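Soler Notes
Sep 2, 2022

Four hundred and seventeen. That is how many shirt folds we have in the can for Bidum, which is our name for the learning system and also, lately, for anything in the office that refuses to cooperate. The goal was 500 by the end of July. It is no longer July.

For those who missed the last post: we are trying to teach a machine to fold laundry by showing it a great many people-steered attempts at folding laundry. I have a degree. I spend my days putting a T-shirt down badly on purpose, so that somebody can straighten it out by remote control, so that I can put it down badly again.

Putting a shirt down badly is harder than it sounds. After 20 or so goes you develop a style. Mine is a sort of limp croissant. When we looked back over the first batch, 45 starts in a row were practically the same croissant, and Bidum had learned to fold croissants and nothing else. So now there is a list taped up by the door: inside out, sleeve under, half over the edge, balled up, "dropped by a teenager."

The other rule is the red box. The finished shirt is supposed to land in it, and we score each run by whether it does. The tape has taken a beating and I keep meaning to redo it, but if I lay it down a finger's width to the left then the old runs and the new runs disagree about where the box is, and I'd have to explain that to the people at Fosska who do our labeling. They already don't like me much.

83 to go. I'm told the Mosonville office is doing towels. Towels are rectangles. I'm not bitter.
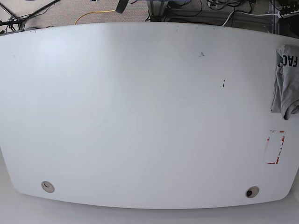
The table at Soler, with a shirt over the right side and the red box below it, tape wearing thin.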